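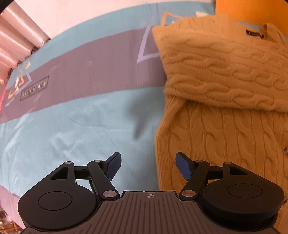
Contents | Previous | Next | Glossary | Index

Chapter 7
When Part of the Job Moves to a Machine

Most people who work next to a robot did not apply to work next to a robot. They were hired to sort, pack, fold, clean or carry, and at some point a machine was brought in to do a share of it. This chapter is about what happens to the rest of the job.

We will follow one workplace through the whole chapter. Cenduno is a secondhand clothing business with 166 employees. Sweaters, coats and bedding come in by the bag, get checked and graded, and are folded and put on shelves. For years all of this was done by hand at long tables. In March the company began moving its knitwear folding to a system called Castach, which uses arms with two-finger grippers.

Knitwear was a hard place to start. A cardboard box keeps its shape when it is picked up. A sweater sags, stretches and catches. A thick cable knit has to be gripped firmly enough that it does not slide, but a firm pull in the wrong spot can leave a loop standing out of the yarn. Experienced folders handle this without thinking about it. Violeta Aravena had been folding for nine years when the supplier asked her to write down how she did it, and her first attempt filled less than a page. After two weeks of working with a gripper in her own hand, so that her movements could be recorded, she had a much longer list. She picks up a sweater from beneath the fold. She never starts at the neckline, where the label is sewn. On a soft surface such as a bed or a padded table she presses down a little before closing her fingers.

That gives us the first idea of the chapter. Before a task can be automated, somebody has to find out what the task is. The written job description at Cenduno said "fold and stack garments." It left out checking for moth holes by feel, pulling off loose threads, and setting aside anything that smelled of smoke. When the arms took over folding, these smaller jobs had no place in the day, and for the first month they were often missed. Returns went up. The manager, Tarek Ashour, first blamed the machine. The folding was fine, though. The inspection that used to happen during folding was gone.

7.1 What changed for the workers

Each folding station had handled 277 garments on a normal shift. With an arm doing the folding, and one person feeding and checking two stations, the pair together reached roughly 378. Nobody was dismissed, but six people were moved to other work, and not all of them liked it. Aigars Uibo went to grading and earned slightly more. Ustyna Hrytsenko stayed with the arms and found the day longer. She had been used to talking across the table, and now the next person was two stations away.

Pay was another matter. The old bonus was based on pieces folded. After the change it made no sense, and it took until the summer to agree on a new one.

Keep these points in mind as you read sections 7.2 through 7.5, where we look at training, safety, pay and the pace of work in turn.

Key terms: task analysis, hidden work, demonstration, piece rate, redeployment

Reader comments (3)

Nele Prins
I teach from this chapter. My students always want to know who checks for moth holes now. Could that go in the opening?

sorter50
We had the same bonus mess at Brimevura. Ours took longer than a summer.

Nele Prins
Found it, page two of section 7.2. Thanks anyway.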